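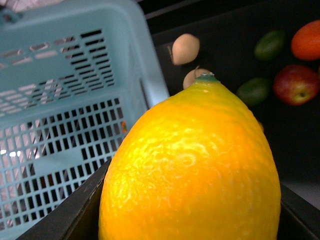
Why does my marmalade never set?

Posted in Kitchen & Preserving, 22nd January

I have now made lemon marmalade 3 times this winter and each batch pours like maple syrup. The last one boiled for 29 minutes, which is what the recipe says, and I did the cold plate thing, and it wrinkled, or I talked myself into a wrinkle. Next morning: soup. I have 11 jars of it. My family has started calling it "the sauce." Regular sugar, unwaxed lemons, pips and pith tied up in a cloth like you're supposed to. Pan is a big Kramer stockpot, tall and narrow, if that matters. Can I save what I've got or is this just what we put on pancakes now?

3 answers

Ademir Batista
It matters. A tall narrow pot is great for stock and lousy for marmalade, as the water can't get out fast enough. Use the widest heavy pan you own and never fill it past halfway. Then ignore the 29 minutes. Whoever wrote that had a different stove and possibly a different planet. You want 220F on a thermometer, less if you live up a mountain (knock off 2 degrees for every thousand feet).
Also, did you squeeze the cloth? Most of the pectin is in that slimy stuff, and it stays in there unless you wring it out like you have a grudge. Do it before the sugar goes in.
Yes, you can save it. Tip everything back in the wide pan, bring it up slow, then boil hard until it hits temperature. Take it off the heat while you test, or it keeps cooking while you squint at a plate. Clean hot jars, new lids. It will come out darker and a bit more bitter – I like it better that way, but I also like black coffee and February.

troturach_road
just buy pectin

lindy_in_the_valley
Mine took two weeks to set once. I had already given most of it away with an apology on the label. So maybe leave a jar alone in the back of the cupboard before you reboil the lot. Agree about the pan though, I used a stockpot until August and blamed the lemons the whole time.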